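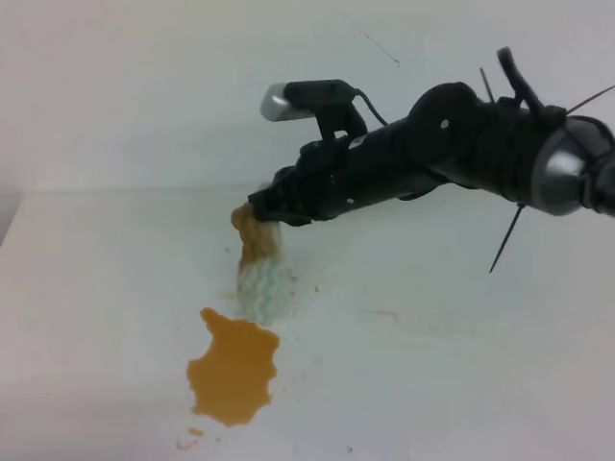 Delholm Surface Marks
README, release 2

Contents

The set holds 1516 records of marks on white and off-white horizontal surfaces: table tops, shelf boards, desk tops and the upper faces of low cabinets. Each record covers one mark and gives its type, its position on the panel, the liquid or solid that caused it where this is known, and its state after cleaning. Panels were assessed at Delholm and Utcombe under the same written procedure.

Release 1 covered spills only. Release 2 adds dry marks (specks, rub marks, rust transfer) and introduces the edge field.

Files

records.csv: one row per mark
panels.csv: one row per panel, joined on panel_id
liquids.csv: list of test liquids with short codes
notes.txt: free text from the assessors, unedited

All files are UTF-8 with comma separators. Empty cells mean "not recorded". A zero is a measured zero.

Fields in records.csv

mark_id: integer, unique across both sites
panel_id: key to panels.csv
type: one of spill, ring, smear, speck, rub, rust, other
tone: grey, brown, yellow, black, mixed
edge: y if any part of the mark lies within 75 mm of a panel edge, otherwise n
source: liquid code, or "unk"
dwell_s: seconds between the spill and the first wipe
result: gone, faint, unchanged

Spills

Test liquids are poured from a small vessel held above the panel. The longest dwell time used is 3000 seconds. Wiping is done with a damp white cotton cloth, folded twice, followed by a dry one. No detergent is used on the first pass. If the mark remains, a second pass with diluted washing-up liquid is entered as a separate row with the same mark_id and a suffix of b.

Volumes are not given per record. They were written on paper sheets at Utcombe and the sheets for December are incomplete.

Edges and gaps

Where two panels stand side by side at different heights, each has its own panel_id. The gap between them has no identifier. Liquid that runs over an edge is recorded against the panel it left, with type spill and edge y, and the assessor adds a line in notes.txt. Squared edges and rounded edges are distinguished in panels.csv under edge_profile. The inner side walls of cabinets and shelf compartments are out of scope.

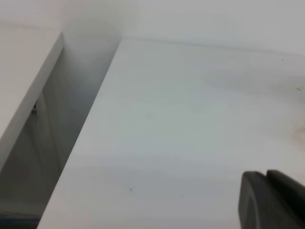 Lingyun Yao objected to this rule during review of release 1, on the grounds that a run-off which dries on the side wall is then lost from the data, although it may be the only part of the spill a user will later have to clean. The objection is accepted in part. From release 2 the panels file has a column named gap_note, which holds a short remark if residue was found in the recess. It has not been filled in retrospectively.

Dry marks

Specks are entered only if they stay in place after the dry cloth. Loose dust and crumbs are removed before assessment and leave no record. Brown or orange-brown patches are entered as rust only when a metal object is known to have stood on the spot. In all other cases the type is smear, the tone is brown and the source is "unk".
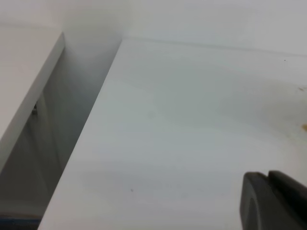 Broad grey bands with no clear boundary caused the most disagreement between assessors. They may be residue, wear or uneven shading from the light in the room. The present rule is to view the panel from two sides. A band that shifts with the viewing position is not entered.

Screw heads, hinges and other fittings are never marks, but discolouration touching a fitting is entered with "fitting" in the notes.

Known problems

Rows with mark_id below 1000 come from release 1 and have no value for edge.
The code "tea" was used at Utcombe for both black tea and tea with milk.
Tone was judged by eye. No colour chart was used.
Panel age is the age stated by the owner.

Use

The records suit comparisons of mark type and cleaning result. They do not support claims about any make of furniture, and makers' names have been removed from notes.txt. Please cite the release number. Corrections go to the Flirnport list, quoting mark_id and the column concerned.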